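05/11/2020 – caderno da oficina, tingimento

Segunda série com a casca de Suswood, lã de meada fina. Retomo a receita de setembro, que deu um castanho bonito na lã e quase nada no linho.

Pesei a lã seca antes de lavar: 188 g. Lavagem com sabão neutro, duas águas de enxágue, sem torcer. Mordente de alume a 12 % do peso da fibra, dissolvido à parte em água quente e só depois juntado à panela grande. Subi devagar até 80 °C e mantive uma hora. A panela esmaltada da Boychuk continua a aquecer mais de um lado, por isso fui virando a meada com o pau de vidro.

A casca ficou de molho desde ontem à tarde. Coei com pano de algodão, duas vezes, porque na primeira ainda passaram farelos. O Leopold prefere deixar a casca dentro de um saco durante o banho. Experimentei assim em setembro e a cor saiu manchada onde o saco encostou. Fico com o banho coado.

Banho de tinta: entrada a 40 °C, subida até 60 °C, patamar de uma hora. Depois desliguei e deixei arrefecer com a lã dentro. O pH deu 6 na tira, um pouco mais baixo do que eu queria. A água da rede de Plosten é mais dura do que a que usávamos em Istine e isso mexe com o tom – lá o mesmo banho puxava para o avermelhado.
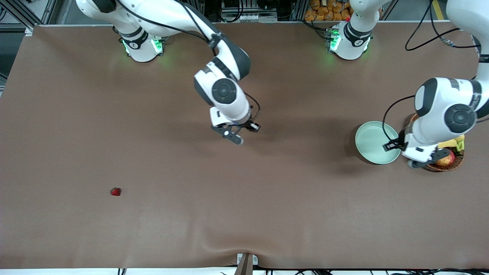 Amostras com modificador, tiradas da mesma meada ao fim do patamar:

A – sem nada. Castanho médio, quente.
B – sulfato de ferro, uma pitada, 3 minutos. Escureceu muito depressa, cinza-acastanhado. Para a próxima, metade do ferro.
C – carbonato de sódio até pH 9. Mais dourado, mas a lã ficou áspera ao toque. Não repetir em fio fino.

Enxaguei as três em separado. A B largou cor até à quarta água, as outras pararam na segunda. Estão a secar à sombra, no varal de dentro.

A Neema Lema pediu meia meada do tom A para a amostra de tecelagem. Fica com etiqueta na gaveta de cima quando secar. Neema: não laves outra vez antes de urdir, por favor.

Por fazer:
– teste de luz, metade da tira tapada com cartão, janela sul
– segundo banho com o líquido que sobrou (guardado no balde com tampa, usar esta semana, que ganha bolor)
– encomendar alume, o frasco está no fim
– perguntar ao Leopold se a casca do lote novo vem da mesma encosta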